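Can a machine do the dishes yet? I spent a morning finding out

I have been promised a robot that does the dishes for as long as I've had dishes. So when Utotik, the small automation outfit over on the Tramamholm side of the canal, said I could come by in November and watch one of its arms work on a dishwasher for a few hours, I said yes before I'd even finished reading the email. (I also left my own sink full that morning, which felt like the right spirit.)

Utotik started out doing shop-floor jobs, mostly moving parts from one bin to another for a packaging company called Fekgate. Kitchens are a newer thing for them. Sanaa Tazi runs the household side, and she told me right at the door that I should lower my expectations, then lower them again. "People come in thinking they'll see a butler," she said. "It's one arm and it's slow. Have a coffee."

I had the coffee. Then I pulled up a stool and watched cups for the better part of the morning, and I have to say I got way more into it than I expected!

The job sounds like nothing. Take cups and glasses, deal with the upper rack, don't break anything. My nephew can do it, badly, while looking at his phone. But once you sit and watch a gripper come down over a cup, you start noticing all the stuff your own hands do without asking you. You tilt a cup a little to clear the wire. You feel it catch and you back off. You know a glass on its side is going to roll before it rolls.

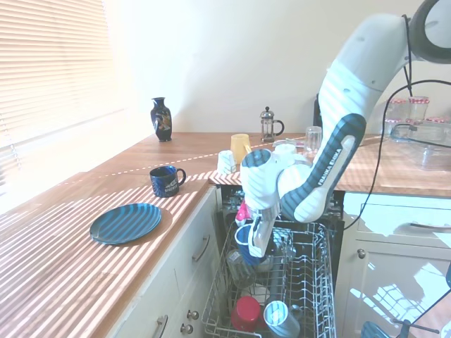 Christos Mavromatis
Staff writer, home and work

The arm is a Franka Emika, the name runs down the side in big white letters, and the kitchen around it looks like one you might rent: wood counter, white cabinets, blinds letting in stripes of sun. That sun is a bigger deal than I would have guessed. Abdelkrim Soliman, one of the engineers, told me the afternoon light gives them fits, and that clear glass is the worst of it. A red cup or a blue cup is easy enough to pick out against gray wire. A clear glass lying down in the rack is a much harder thing to find, and bright reflections don't help one bit.

They keep a log of every try, and Soliman let me look over his shoulder at it. Since the household work began they have recorded 2,651 attempts at moving a single item. The last batch was 200 attempts, and 129 of those went through with no help from a person. I did the math on my notepad and it comes out a bit under two in three. For a kid learning to set the table, fine. For something you'd want to leave running while you go to the store, not yet!

What counts as a failure, I asked, and got a longer answer than I bargained for. A dropped cup is a failure, sure. So is a cup set down at an angle where it would fill with water, or a gripper that closes on air, or an arm that stops and waits for somebody to come nudge it. Soliman says that last one is the most common by far. The arm gets unsure and quits, and they'd much prefer that to it being bold with the glassware. I would too, having seen how fast that thing could move if they let it.

I wanted a second opinion, so I called Loubna Berrada, who manages the floor at Fekgate and has had Utotik's machines there through two busy seasons. She likes them. She also pointed out that her bins are bolted down, her parts come in 7 shapes, and the lights never change. "My house isn't like that," she said. "I've got mugs from every trip I ever took, and my kids put forks anywhere." She told me she'd pay for a kitchen arm tomorrow if it could handle the forks.

Forks aren't on the list for now. Tazi says plates come next, then bowls, and silverware a good while after that because it's thin and it tangles. She wouldn't give me a price or a date for anything you could buy, and I asked three different ways. Her boss, Ashraf Bouazza, was a little looser when he wandered through before lunch. He thinks the first real customers will be office break rooms, where everybody uses the same mugs and would love an excuse not to load the thing.

So, chores by machine: some shop-floor ones, yes, today, if you keep things tidy for them. Dishes, kind of, one cup at a time. Utotik plans to run another 200 attempts with the plates mixed in, and Tazi said I can come back for those. I'm bringing my own mug, the one with the weird handle.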